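Forum index > Workshop and finishing > Coatings and corrosion

Topic: Paint letting go on steel in a straight line – prep or primer?

Started by gritblast_sandhu

I look after the finishing side at a small fabrication shop and would like some opinions on an adhesion problem. We make open steel trays, hoppers and guards, all mild steel, mostly 2 mm sheet. Until June we were using a two-pack epoxy primer from one supplier, then we moved to Prulomus single-pack because the two-pack pot life was causing waste at the end of each shift.

Since the change, parts have come back with the coating lifting at the folds and along any edge that gets rubbed. It does not blister first. It comes away in flakes, and the metal underneath is dark and smooth with no primer left on it. On flat panels the same paint seems fine and passes a tape test after seven days.

Prep is solvent wipe, red abrasive pad by hand, solvent wipe again, prime within the hour. Sheet is from the same mill as before. Any thoughts before I go back to the supplier?

Sushil Sandhu

----

Reply by old_flatback

Primer left on the back of the flake, or not? If the back of the flake is primer colour and the steel is clean, the failure is between primer and steel, and that is nearly always prep. If you have primer on both faces, the primer has split within itself and was too thick or not cured.

Also, which solvent? White spirit leaves a film. It is fine for taking off grease and useless as the last wipe.

----

Reply by gritblast_sandhu

Primer on the back of the flake, bare steel below. Panel wipe, not white spirit. We stopped using white spirit years ago.

----

Reply by Zapata

Then it is mill scale. Dark and smooth is what scale looks like. A red pad will not touch it. You polish the top of it, the paint sticks to the scale, and the scale pops off the steel when you flex the sheet at a fold. Flat panels never flex, so they pass.

----

Reply by old_flatback

Disagree. If the scale had popped off, it would be on the back of the flake and he would see it there as a dark skin. He says primer on the back. Scale still stuck to the steel with paint coming off it is a different fault, and it points to lack of key.

----

Reply by Zapata

Scale can break within its own thickness. I have had a sheet where half stayed on the steel and half went with the paint. You would need a glass to see it. I would not rule it out on what has been posted so far.

----

Reply by imum_coatings_lab

Some points in no particular order.

1. Single-pack primers of this type need more surface profile than a two-pack epoxy. The epoxy was probably hiding a weak prep stage. Your process may always have been marginal.

2. Tape tests on flat panels tell you very little about folds. Do a cross-cut, then bend a coated test strip round a mandrel and look at the outside of the bend.

3. Are the parts folded before or after painting? I have assumed before, but you did not say.

4. Film thickness. Paint pulls back from sharp edges as it dries and builds up in inside corners. At an inside corner you could have twice what the data sheet allows, and a thick single-pack film stays soft underneath for weeks.

----

Reply by gritblast_sandhu

Folded before painting. I put the gauge on some parts this morning. Flat faces average 106 microns for the full system, which is inside the sheet. Inside corners I cannot measure properly with the probe I have, the foot will not sit flat.

I also cut up a returned tray and looked at the bare areas with a x20 loupe. There are parallel marks from the pad on the flats. Within a thumb's width of the folds there are almost none.

----

Reply by old_flatback

There is your answer. The pad is bridging the corner and nobody is getting into it. Hand abrading a folded tray is a poor method, because people do the part they can reach comfortably and stop.

----

Reply by imum_coatings_lab

Agreed that it fits. It does not explain the rubbed edges, though. Those should have had plenty of pad on them.

----

Reply by Brornalham_Dave

Rubbed edges are just wear. Any air-drying paint on an edge with parts sliding over it will go through, and once it has gone through it will lift sideways if the key is poor. I would treat that as a second fault and not chase both at once. For anything that has metal parts tipped into it I would not paint the inside at all. Oil it or galvanise it.

----

Reply by Zapata

Galvanising 2 mm folded sheet is asking for warped trays. Powder coat would be my choice, over a light blast. Proper blast profile gets into the corners, which also settles the argument above.

----

Reply by Brornalham_Dave

Pre-galv sheet then, and leave it bare. Powder goes through as well, it just takes longer and then comes off in bigger pieces.

----

Reply by gritblast_sandhu

Blasting would have to go out. The quote I had was 793 for a mixed pallet, and that is before carriage. It may be worth it for the hoppers but not for the guards, which never get touched.

Plan for now: one batch with corners done using a small wire cup and then a folded strip of 80 grit – same primer, same operator – and a second batch prepped the old way as a control. Both get the bend strip as suggested. I will leave them for the full cure time on the data sheet before testing.

----

Reply by old_flatback

Skip the wire cup. It burnishes. Use the 80 grit only, or you will have two variables and a shiny corner.

----

Reply by gritblast_sandhu

Fair point, 80 grit only. A bin with the same sort of loss, with the ragged edge to the coating and dark metal showing through it. 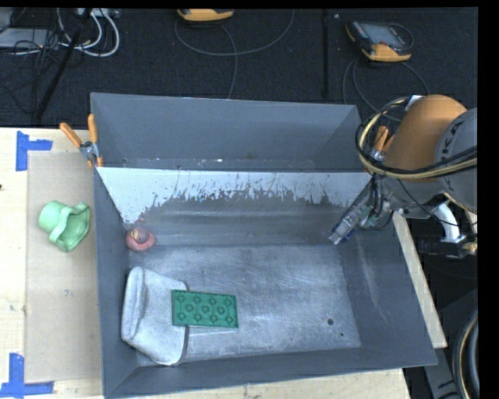 Grey metal bin, whitish coating flaked along the lower edge of the far wall.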